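Drorkholm Trays and Drawer Boxes - Frequently Asked Questions

If your question isn't covered, write to the workshop using the contact form. Messages go to Riaan Magagula and are usually answered the same afternoon if they come in before 1 p.m.

What is the difference between a tray and a drawer box?

The Drorkholm tray is shallow and open on top. It can sit on a desk or shelf by itself. The drawer box is deeper and is meant to go into a cabinet on runners. Trays can also be put on runners, but you will need to order those separately.

What sizes do you make?

The standard tray is 41 cm wide. The wide tray is 76 cm. Both are 13 cm high on the outside. We can cut other widths between those two, but not smaller or larger.

What finishes can I get?

White, gray, or clear oil. White is the one we keep on the shelf. Gray and oil are finished when you order, so add 14 days to the shipping time shown at checkout.

Do the trays come assembled?

Trays do. Drawer boxes come flat, with the front panel packed separately. You need a Phillips screwdriver and a flat surface. A carpeted floor is fine for the drawer box but watch for dropped screws.

Which way around does the tray go?

The wall with the small pilot holes is the back. If you are using the tray in a cabinet, that wall goes in first.

What are the pilot holes for?

They take the screws for dividers and for the back rail. The holes are started but not drilled through, so the outside of the back wall stays smooth. If you don't plan to use either one, leave the holes alone. We sell a small bag of plugs in matching colors.

Can I add my own holes?

Yes. Use a 2 mm bit and put tape on it as a depth stop. Go slowly near the corners. Trays with added holes can't be returned, but they can still be repaired.

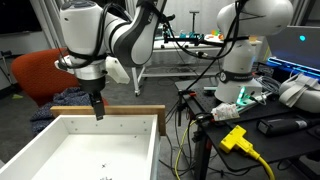 Small parts are easy to lose track of, and most of the messages we get in February, after people have cleared out their workrooms, are about missing hardware. Before you write in, look on the floor of the tray itself. Small dark pieces stand out well against a white floor, like the few lying in the white box in the photo, but they can hide close to a wall. The photo also shows the small holes along the inside of the back wall, if you were unsure what to look for. Missing parts are replaced free for the first year.

What should I use under the tray?

On a smooth desk, use the felt pads in the bag. On a metal or perforated top the felt tends to wear through, so ask for rubber feet instead - same price, same screws. Don't use both.

How much weight will it hold?

The standard tray will take 14 kg spread evenly over the floor. The wide tray takes the same, not more. It is longer but the floor panel is the same thickness. For heavy hand tools, get the drawer box.

Can I stack them?

Two high is fine with the stacking strips. We don't recommend three. Without the strips the top tray can slide when you reach into it.

How do I clean the white finish?

Wipe it with a damp cloth and a little dish soap, then dry it. Don't use scouring pads or anything with bleach. Pencil marks come off with a regular eraser. Marks from permanent marker usually don't come off, and the best thing is to touch up the spot with the paint pen.

The floor of my tray has a slight bow. Is that a fault?

A bow of 2 mm or less at the middle is normal in dry weather and will settle. If you can see daylight under a ruler for more than that, send us a photo taken from the short side and we will replace the floor panel. You don't have to send the whole tray back.

Do you sell the wooden back panel separately?

Yes, it is called the Tesano panel. It stands behind the tray and keeps things from falling off the far side of a desk. It comes in light wood only. Order it in the same width as your tray. The Tesano is not screwed to the tray, so you can move one without the other.

Will the older Haworth dividers fit?

They fit the standard tray made now. They are too short for the wide one. Likov dividers fit both, but you will need to trim the ends on the standard size.

How do returns work?

Unused trays can come back within 41 days. Please keep the corner blocks from the packing until you have decided. Gray and oiled trays are made to order and can only be returned if something is wrong with them.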